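Gergate Community Kitchen
Food store and packing room: monthly inspection checklist with comments
Month: May
Inspected by: Tâm Đào
Comments reviewed by: Poul Þórarinsdóttir
Form 811, sheet 2

Mark each line Yes, No or N/A. Write a comment for every No. Leave the sheet on the clipboard by the office door when finished.

1. Entrance and floor

1.1 Outside door closes fully and the latch holds. Yes
1.2 Door mat flat, no curled edges. No
Comment: The corner nearest the hinge has lifted again. Taped down for now. The tape will not survive the next mop, so a new mat is needed. Clurno sell the same size with a rubber edge.
1.3 Floor swept and free of spills before opening. Yes
1.4 Wet floor sign available. Yes
Comment: Moved from the toilet cupboard to the hook inside the store.
1.5 Walkway to the back door clear for its full width. No
Comment: Flattened boxes were leaning against the wall beside the fire door. Moved to the recycling cage during the inspection. The same was written down last time. Please take boxes out at the end of each session, including the short ones.

2. Shelving

2.1 Shelving units fixed to the wall. Yes
2.2 Heavy items at waist height or below. No
Comment: Catering tins of tomatoes were on the top shelf of the Czarnecka unit. Brought down to the second shelf. The label on the upright still says "tins" at the top, which is probably how they got there. Label to be changed.
2.3 Shelf edges free of sharp metal. Yes
2.4 Nothing stored directly on the floor. Yes
2.5 Step stool in good order, feet not worn. Yes
Comment: One rubber foot is starting to go smooth. Usable. Check again next month.

3. Dry goods

3.1 Dates checked and older stock at the front. Yes, except rice
Comment: Rice had been filled from the front. Turned round.
3.2 Opened packets sealed and marked with the day of opening. No
Comment: Two bags of porridge oats were folded over with no clip and no label. Thrown away, as there was no way to tell how long they had been open. Clips are in the drawer under the scales.
3.3 No signs of mice or insects. Yes
Comment: Bait boxes along the back wall looked at and not disturbed. The contractor's sheet is filed.
3.4 Allergen list on the wall is the current one. Yes
3.5 Nuts kept on their own shelf, in lidded tubs. Yes

4. Packing tables and bags

4.1 Tables stable, leg locks fully engaged. Yes
Comment: The lock on the folding table by the window is stiff. Push until it clicks, then try the leg by hand.
4.2 Table coverings clean and in sound condition. See comment
Comment: Coverings should be wiped before and after each session, and swapped when they tear or when marks do not come off. Spares are in the linen box. A covering that does not reach the corner should be pulled straight before packing starts, so that bags do not catch on the edge.
4.3 Paper bags stored dry and off the floor. Yes
4.4 Bag handles tested before filling. No
Comment: Two people on the morning session were not doing this and had not been told. Give each handle a firm tug with the bag empty. If it moves where it joins the paper, use the bag for recycling.

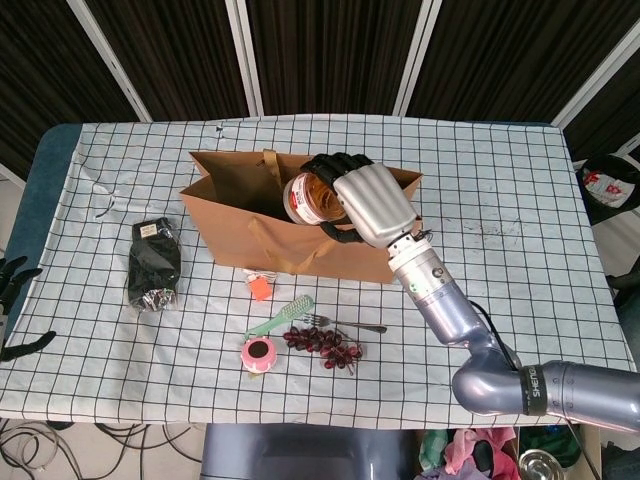 4.5 Filled bags no heavier than 8 kg. Yes
Comment: Weighed a few at random on the floor scales and all were under. The heaviest had potatoes in it. For households collecting on foot, split the potatoes between bags.
4.6 Heavy items at the bottom, bread and eggs last. Yes
4.7 Packers know to stand bags back from the table edge. Yes

5. Fridge and freezer

5.1 Fridge at 5°C or below. Yes
5.2 Freezer at -18°C or below. Yes
5.3 Readings written down morning and afternoon. No
Comment: Afternoon readings missing on several pages. The morning ones are complete. The afternoon lead should sign the page before locking up.
5.4 Door seals clean and closing properly. No
Comment: Freezer seal has a split at the bottom corner. It is holding temperature but there is ice along the edge. Jadov have been asked for a price to replace it.
5.5 Raw meat on the lowest shelf. Yes

6. Fire and first aid

6.1 Extinguishers in place, pins and tags intact. Yes
6.2 Fire blanket within reach of the hob. Yes
6.3 Alarm tested and entered in the log. Yes
6.4 First aid box complete. No
Comment: No blue plasters left and the burn gel is out of date. Both ordered. There are plasters in the office until then.
6.5 Emergency light by the back door working. Yes
Comment: Held for the full 30 minutes on test.

7. Actions

Replace door mat. Tâm
New label for top shelf. Tâm
Freezer seal, chase the price. Poul
Restock first aid box. Poul
Show handle check to the morning session. Tâm
Afternoon temperature readings, speak to session leads. Poul

Reviewer's comments (P. Þ.)

Agreed on all of the above. On 1.5, I would like the boxes looked at in the middle of the session as well as at the end, because the delivery at 10.30 is when they pile up. On 2.5, please buy the new stool now and keep the old one out of the store. On 5.4, if the ice gets any thicker before the seal arrives, move the stock to the chest freezer and switch the upright off.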